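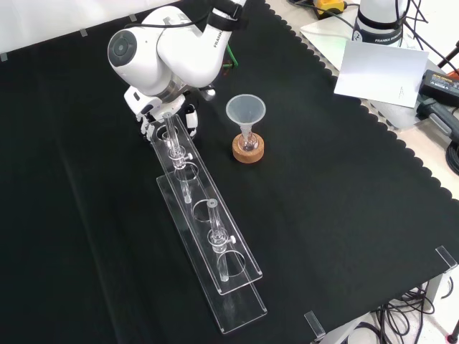
*A Franka robot arm beside a clear acrylic rack. Orndale College.*

# A Confidential Door: The Ombuds Office After Four Years

When Orndale College opened its Ombuds Office, the position was funded as a trial and housed in a single room on the second floor of Prinditz Hall. The trial has since become a permanent appointment. Baoshan Xia, who has held the post from the beginning, met with the Office of College Communications in October to discuss the work of the office, the limits placed on it, and the changes to the student grievance procedure that take effect next term.

Xia came to Orndale after a career in labor mediation, much of it with public school districts. The two settings, in Xia's view, have less in common than people expect.

"In a labor dispute, both parties know that they are in a dispute," Xia said. "They have contracts, and they have representatives. A student who believes that a grade was unfair, or that a professor has stopped answering messages, usually has none of that. Often the student has not decided whether there is a complaint at all. Much of my first meeting with a person is spent on that question."

The office recorded 77 cases in the last academic year, on a campus of 2,000 students. A case is opened when a visitor asks for help beyond a single conversation. Brief inquiries, such as a request for the correct form or the name of the right dean, are no longer logged. Xia made that change after the second year.

"We were producing a number that looked impressive and told the college very little," Xia said. "Someone who needs directions to the registrar has not had a conflict."

Grade disputes remain the largest category, followed by disagreements between students working together on assigned projects. Housing matters, once a steady part of the caseload, have declined now that Residential Life holds its own mediation hours. Faculty and staff may also use the office, and their share of the cases has grown each year. Xia declined to say by how much, explaining that in the smaller departments even a general figure could point to a person.

## What the office does not do

The ombuds does not investigate, does not issue findings, and cannot overturn a decision. Those limits appear in the office's charter, and Xia repeats them at the start of every meeting.

"Some visitors are disappointed, and I understand why," Xia said. "They have worked up the courage to come in, and they would like someone with authority to say that they are right. I can tell them who has that authority. I can help them write to that person clearly. I can sit in a room with both sides if both sides agree to it. I cannot rule."

The charter also provides that conversations with the ombuds are confidential except where there is an imminent risk of serious harm. Notes are destroyed when a case closes. The office keeps only the category, the month, and whether the visitor was a student or an employee.

Members of the Faculty Senate questioned that last practice during the spring review, asking how the college could learn from problems it kept no record of. Xia described the question as a fair one.

"There is a cost, and I will not pretend otherwise," Xia said. "If five people came to me about the same department over three years, I would know it and I could raise it in general terms. If I left tomorrow, my successor would not know it. The Senate weighed that against the chance that people would stop coming if they believed there was a file. They chose to keep the practice. I would have lived with either answer, although I would have argued against the other one."

## The revised procedure

The new grievance procedure was approved by the Senate and by the Student Assembly last spring. It replaces a document that had been amended so often that its section numbers no longer ran in order. Xia served as a nonvoting adviser on the draft.

Under the old rules, a student who wished to contest a final grade had to begin with the instructor, in person. The revised version keeps the instructor as the first contact but allows the student to write instead, and it sets a deadline of ten class days for a response. If no response is received, the matter moves to the department chair without further action by the student.

"The in-person rule was written with good intentions," Xia said. "It assumed an office with an open door and a professor sitting in it. A visiting instructor may have left the state by the time grades are posted. I had students who could not complete the first step, and because they could not complete the first step, they had no second one."

Some faculty members objected to the deadline, noting that many appeals arrive over the summer, when they are not under contract. The final text counts only days on which classes are in session. Xia supported the compromise but acknowledged that it leaves a gap. A student whose spring grade affects fall aid eligibility may still wait until September for an answer. Provost Kang has asked the Office of Financial Aid to propose a remedy, and a draft is expected before the winter recess.

A second change concerns retaliation. The former procedure stated that retaliation was prohibited and said nothing more. The revised one defines the term, gives the name of the office that receives such reports, and applies equally to students who appear as witnesses.

Asked whether fear of retaliation keeps students from coming forward, Xia paused before answering.

"Yes. Less often than students believe it happens, and more often than faculty believe it happens," Xia said. "Most of what I hear is fear about letters of recommendation. On a small campus, a major may have three professors in it. You can be treated with perfect courtesy and still wonder what the letter says. A policy cannot fully reach that. A chair who talks about it openly with new majors can help a good deal, and two departments have begun doing so at their fall meetings."

## Requests for the coming year

Xia has asked the administration for two things. The first is a room outside Prinditz Hall. The present office shares a corridor with the Dean of Students, and visitors have mentioned being seen in the waiting area. The request is under consideration as part of the library renovation.

The second is a part-time associate, so that a visitor who has a conflict with the ombuds, or who simply would prefer another person, has a choice. At present such visitors are referred to an ombuds at a neighboring college under a reciprocal arrangement. Few accept the referral.

Xia also plans to resume the evening hours that were suspended last year. Staff in dining and facilities work shifts that make a daytime appointment difficult, and their use of the office dropped when the evening hours ended.

"I would like them back before anything else," Xia said. "The room can wait a little."

Appointments with the Ombuds Office may be made by telephone at extension 1436 or in person at Prinditz Hall. Visitors are asked not to describe the details of a concern by email. The full text of the revised grievance procedure is available from the Office of the Provost and at the library reference desk.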